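Otora Planning Software Moves to Version 6

The Pomolton manipulation group has completed the move of its tabletop work to version 6 of Otora, the planning and scene-tracking package maintained by the group since the Kuvico project. The change was made in March and applies to all users of the kitchen bench.
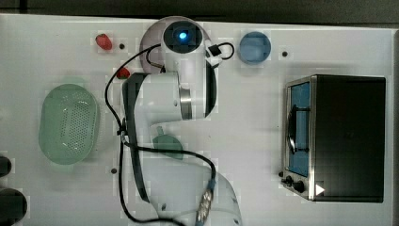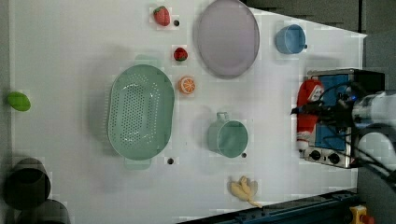 The kitchen bench, from overhead.

The main difference for users lies in how the planner treats objects that the arm hides from the overhead camera. Earlier versions removed an object from the scene model as soon as it went out of view, and the planner was then free to route the arm through that space. Version 6 keeps the last known position, with a margin that grows over time, until the camera confirms the object again or the operator clears it.

Before release, the new version was run against 820 recorded planning requests. It returned a valid path for 98 percent of them. The remaining requests mostly concerned goals close to the table edge, and these are still under review.

Planning time has risen slightly as a result of the added checks. Users with time limits set in their own scripts should raise them before switching – the old default of 3 seconds is too short for crowded layouts.

Scene files written for the Pruvost interface will continue to load, although grasp labels must be converted with the script supplied in the tools folder. Questions about conversion may be sent to Rami Smadi, who also keeps the list of known faults.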